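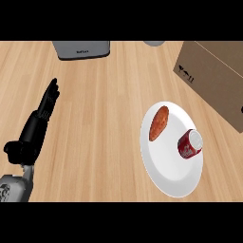 Progress in the Simulation Work Package

Dear Ms. Chaudhry,

Since the November report we moved the tabletop scenes to the new Plikura planner. The scene we use most has a white plate with bread and a red soda can on it, and a cardboard box behind. The hand starts on the far side of the table, open and empty, and the planner must find a path to the can without touching the bread.

We ran 2711 trials. In 443 of them the planner stopped before it found a path. Ryota Kubo checked these logs and found two main causes. The first is the collision model of the box, which was too large. This is corrected. The second is the perception module - it sometimes joins the can and the bread into one object when they lie on the same plate. Hường Khổng is training the segmentation again with more views of lying cans, and this task is still open.

The replay tool is finished and the team at Linley already uses it. The documentation is 14 days late.

For the next period we ask to move two weeks of Kagiso Du Plessis's time from tooling to perception. The total budget stays the same. We would be thankful for your answer before we plan the next test series.

Hằng Từ
Project lead, Bilport

Bilport project office | Contact | Back to top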